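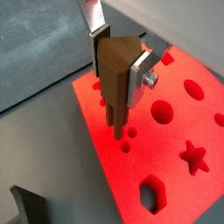

Re: [wetland-list] Hutness release numbers

Frauke, thanks for forwarding this. I've read it twice and I'm still not persuaded.

Volker Frerichs wrote:
> The Hutness pens have now put 500 turtles back into the
> lake, and survival is excellent. Hetum would like the list's
> support for a second set of pens on the north shore. I think
> we should give it before the budget closes in December.

Excellent compared with what? The report counts an animal as surviving if its tag was picked up once after release. Once! A turtle that swims past the receiver on its first evening and gets eaten by a fox the next morning goes down as a success. I asked Jörg Baumgart for the tag histories and he sent me a summary of the summary.

Then there's the nest figure. Around 800 eggs were said to be protected by mesh, but there's no column for nests left uncovered, so we can't tell whether the mesh did anything. Mareike Albers ran bare plots beside covered ones at Dreßler Creek for 4 seasons, and in two of those the foxes hardly bothered with either. 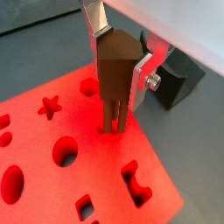 Hutness, December

I went out to the pens this afternoon with Svenja Kohlhase to see for myself. The fences are sound and the staff plainly care about the animals. I have no quarrel with them. My quarrel is with the claim that head-starting will fix a lake where adults are still drowning in crab traps. You can raise hatchlings in tubs until the cows come home, but if the breeding females go at the rate they're going, it's a very expensive way of standing still.

Svenja thinks I'm being harsh, and that a second site would at least spread the risk if the first one floods. Fair enough. I'd still want these before my name goes on a letter:

- full tag histories, including animals heard only once
- trap deaths for the same years
- what Hetum plans to do with the pens when the grant runs out

Volker, if you've got any of that, please post it to the whole list. The colour charts in the appendix won't do.

Frauke, could you hold the letter until then?

Wumico Landcare, lake group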